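Gilley Wood Finish Color Notes
Data card, revision 3

Summary

Gilley is a table of written notes on how finished wood changes color indoors. Each row covers one test board at one reading. The table has 200 rows, stored as a single comma-separated file in UTF-8 with a header line. Boards were finished in one of two products, Dreltetti oil or Kandell varnish, or left bare as controls.

Fields

board_id: text, unique to a board, repeated across readings
species: oak, beech, walnut or pine
finish: dreltetti, kandell or none
coats: integer, 0 for controls
reading_day: days since the last coat had cured
l, a, b: color values, mean of three spots on the face
edge_note: free text, may be blank
reader: initials

Color values are given to one decimal place. Blank means not taken. Zero is a valid value in a and b and should not be read as missing.

Method

Boards were cut from stock held at the Mac Carthaigh workshop, sanded on the face and both long edges, and left flat for 30 days before finishing. Readings were taken on the face only. Edges were judged by eye against the face and described in the edge_note field, typically as lighter, darker or same. End grain was not assessed.

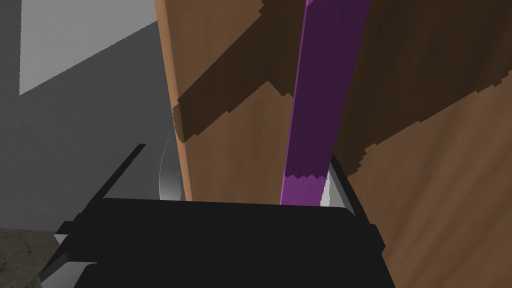 GALWAY, 4 Sep 2023 — Revision 3 is now the current file. It corrects the finish field for the pine controls, which had been entered as kandell in revision 2. Row order is unchanged. Scripts that filter on finish should be run again.

Known limits

Pine is thinly covered and has no readings past the first interval. Walnut boards came from one supplier and should not be used to draw conclusions about the species as a whole. Edge notes from different readers are not directly comparable — the words were never tied to a measured difference. Light level in the storage room was not logged.

Loading

Read board_id as text. Some values have leading zeros and will be damaged by spreadsheet programs that convert them to numbers. The edge_note field may contain commas and is quoted where it does.

Maintenance

Maintained by Aoife Mac Suibhne. Corrections should give the board_id, the reading_day and the field in question. The next revision is planned for October and will add a column for sanding grit.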